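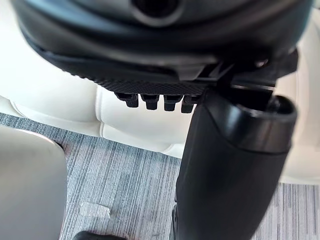 My surgery has asked for a week of blood pressure readings and the machine is still in its box, so where on earth do I start? The message came in from a reader in June and went on to say that the leaflet was in eleven languages and no help in any of them.

I promised a proper answer and then got distracted by summer, so apologies to her and to everybody else who's been waiting. I've been doing my own readings at home for a few years now. I'm not a nurse or a doctor, just a patient who has made most of the mistakes going, and if your surgery has told you to do something different from what I've written, do it their way.

What you need

A monitor that goes round your upper arm. The wrist ones are smaller and easier to put on, I know, but they're fussier about position and my surgery doesn't want readings from them unless there's a particular reason. Check that yours is on a list of validated machines before you part with any money. Mine is a Trasell, bought from Brinkmann the chemist in Amstead, and it's as plain as they come. One big button, a screen I can read without my glasses, and it takes four AA batteries. I was very nearly talked into the one that speaks to you. I'm glad I wasn't, as I don't need telling off before breakfast.

A cuff that fits. I used the wrong size for the best part of a year! Measure round the middle of your bare upper arm, halfway between shoulder and elbow, with a soft tape measure. My arm is 38 cm and the standard cuff that came with my machine wasn't meant for anything like that, so every reading I took in that first year was probably higher than it should have been. A cuff that's too small tends to push the number up and one that's too large can bring it down. The range is printed on the cuff or in the leaflet. If you're between sizes or over the top of the range, ring the maker and order the right one, and make sure it's their own cuff for that model.

A chair with a proper back, next to a table.

A pen and something to write on. I'll come to that.

Before you sit down

Leave half an hour after a coffee, a cigarette, a big meal or anything that's made you puff. Go to the loo first. (A full bladder can put your reading up, and I've tested this without meaning to on more mornings than I care to admit.)

Take off anything with tight sleeves. Rolling a jumper up so that it makes a thick band round the top of your arm is no good, so in winter I wear an old T-shirt underneath and slip one arm out. Not elegant, but the kitchen blinds are down at that time of day.

If you take tablets for your blood pressure, carry on taking them as normal. Ask the surgery whether they want your morning readings before or after the tablet, and then stick to it. I do mine before.

Getting into position

Sit with your back against the chair and both feet flat on the floor. Don't cross your legs. I am a born leg-crosser and had to put a note on the table for the first few days.

Rest your arm on the table, palm up, so the cuff is level with your heart. My table is too low for this and I use a folded towel under my elbow. You want the arm to be lying there doing nothing at all. If you're holding it up, even slightly, it counts as work.

Wrap the cuff round your bare arm with the bottom edge a couple of centimetres above the crease of your elbow. Most cuffs have an arrow or a little mark which should sit over the artery, on the inside of the arm. You should be able to get two fingers underneath. The tube usually runs down towards your hand, though there are makes where it doesn't, so do look at the drawing in the leaflet even if you ignore everything else in it.

Then sit for five minutes. No telly, no phone, no shouting to somebody upstairs about the bins. I found this the hardest bit by a mile and for weeks I cheated and did two.

Taking the readings

Press the button and keep quiet. The cuff will tighten, quite a lot, and then let go. It's uncomfortable for a few seconds but it shouldn't be agony. If it starts going up a second time, that's normally because you moved.

Write the numbers down straight away. You'll get three of them. The top one (systolic) is the pressure when your heart squeezes, the bottom one (diastolic) is the pressure between beats, and the third is your pulse.

Wait at least a minute, leave everything where it is, and do it again. Write that one down as well. The second is often lower than the first, and sometimes quite a bit lower. It used to worry me and it doesn't now.

Do this twice a day, once in the morning and once in the evening, for as many days as you've been asked. A week is the usual request at my surgery, with four days as the least they'll take.

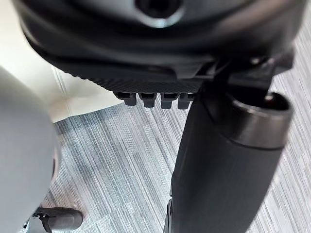

Which arm, while I remember. The first time, try both. A small difference between them is perfectly ordinary, and you then use the arm that gave the higher reading and stay with it all week. If there's a big gap between the two and it's there every time, mention it to the nurse. You may already have been told which arm to use, and in that case you can skip the whole business.

Writing it all down

Every number, please, including the ones you don't like. I know how tempting it is to have a third go and then a fourth until something respectable comes up. I did exactly that for my first diary and the nurse looked at my lovely tidy column and asked me very kindly whether I'd been choosing. So I had to do the week again, and that meant another trip on the 851 bus, which takes 40 minutes each way if you catch it and all morning if you don't.

Don't round anything, either. If it says 137, put 137, not 140.

My page has a column each for the date, the time, the top number, the bottom number, the pulse, and then a wide one for notes. In the notes goes anything out of the ordinary. Bad night. Row with the gas people. Forgot tablet. Cat on lap (I'm told this can go either way). You don't need to fill it in every time, and mine is mostly blank.

Paper is fine. I tried keeping mine on an app called Grilledus for a while and it drew very pretty graphs, but I kept being sent reminders to "celebrate my journey" and I couldn't find how to print the thing. If you get on with an app, carry on with it, only do check that you can get the figures out in a form the surgery will accept. Some want the paper sheet, others have an online form, and mine wants it typed into a text message, of all things.

You may be asked for an average. Leave out the first day's readings altogether, add up all the top numbers from the remaining days, and divide by how many there are. Then do the same with the bottom numbers. Use a calculator and do it twice. If sums make you want to lie down, hand in the list as it is and let them do it.

When a number gives you a fright

Everybody gets an odd one. Sit quietly for another few minutes, check the cuff hasn't slipped, and try again. Write both down.

If it's 180 or more on the top, or 120 or more on the bottom, and it's still there when you repeat it, ring your surgery or 111 the same day, even if you feel well. If you've got chest pain, trouble breathing, a sudden dreadful headache, confusion, problems with your sight or speech, or weakness down one side, that's 999 straight away, and never mind what the machine says.

Low readings matter too if you're dizzy or feel faint with them, particularly on standing up. Ring and ask.

And if you've been told you have an irregular heartbeat, such as atrial fibrillation, speak to the surgery before you start. The automatic machines can struggle with it and they may prefer to take your pressure by hand.

Odds and ends

New batteries before a diary week. Mine once started giving me an error code on day five and I was halfway to making a will before I noticed the little battery symbol.

Don't wrap the tube tightly round the machine when you put it away. It cracks in the end, at the point where it joins the cuff.

The machine needs its calibration checked every so often. The leaflet will say how often, and the maker can usually tell you where to send it. I wrote the date I bought mine on a sticky label underneath.

Don't share one diary between two people, even if you share the machine. And if it has a memory with two users, make sure you're both pressing the right one.

Several of you have asked about doing this in pregnancy, and I'm going to leave that well alone, as the instructions are different and your midwife is the person to talk to. I'm hoping to do a page on the 24-hour monitor next, the one you have to sleep in - I've got mine booked, so at least I'll have something fresh to moan about.

Last updated October 30, 2025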